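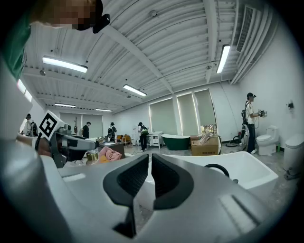

How long should the mixer tap be left running before the low hot water pressure fault is reported?

Run the hot side fully open for three minutes with no other outlet in use. If the flow has not recovered by the end of that time, record the reading and add it to the ticket.

Home Tickets Knowledge Base Contact Log In

Ticket 2000 - Weak hot flow at basin outlets, Zilley Court
Category: Plumbing, domestic hot water
Priority: Normal
Status: Awaiting parts

Summary of fault
The residents' office at Zilley Court has reported weak flow on the hot side at basins on the upper floors. Cold supply at the same outlets is normal. The fault was first reported in February, was closed after the aerators were cleaned, and has since returned. This ticket replaces the earlier one, and all further correspondence should be entered here.

Properties affected
Flats on the east riser only. No reports have been received from the west riser, which is fed from the same Arkero cylinder through a separate branch.

Log

08:15 - Ticket opened. Residents' office asked to confirm whether showers are affected as well as basins.

09:40 - Reply received. Showers are affected to a lesser degree. Kitchen sinks on the ground floor are satisfactory.

10:30 - Engineer on site. Isolation valves under the basin in Flat 45 found fully open. Aerator removed and inspected; light scale only. Flow with the aerator removed was no better. Aerator refitted.

11:05 - Flexible hose on the hot side disconnected and run into a bucket. Flow at the valve was equally weak, so the tap cartridge has been ruled out. Residents should not be advised to replace their taps.

11:50 - Plant room attended. Cylinder temperature and pressure within the normal range. The Ovis balancing valve on the east branch was stiff and would not move through its full travel. The indicator on the body showed open, but the spindle turned without any change in flow.

12:20 - Strainer upstream of the balancing valve drained down and opened. A quantity of scale and some jointing compound removed. Strainer rinsed and refitted. A small improvement was noted at Flat 45, although the flow remains below the level expected.

14:10 - Replacement balancing valve requested from Lý Supplies, part 132. Supplier has confirmed that the part is not held in stock and will be sent on to the depot.

Advice to residents
The hot water remains safe to use. Residents on the east riser may find that the flow improves outside the busy morning period. Isolation valves under basins should be left as found - adjusting them will not correct the fault and may cause a leak at the gland.

Next action
Isolate the east branch and fit the new valve on receipt. Residents are to be given written notice of the shutdown beforehand. Retest at Flat 45 and at the top floor outlet, then enter both results before the ticket is closed.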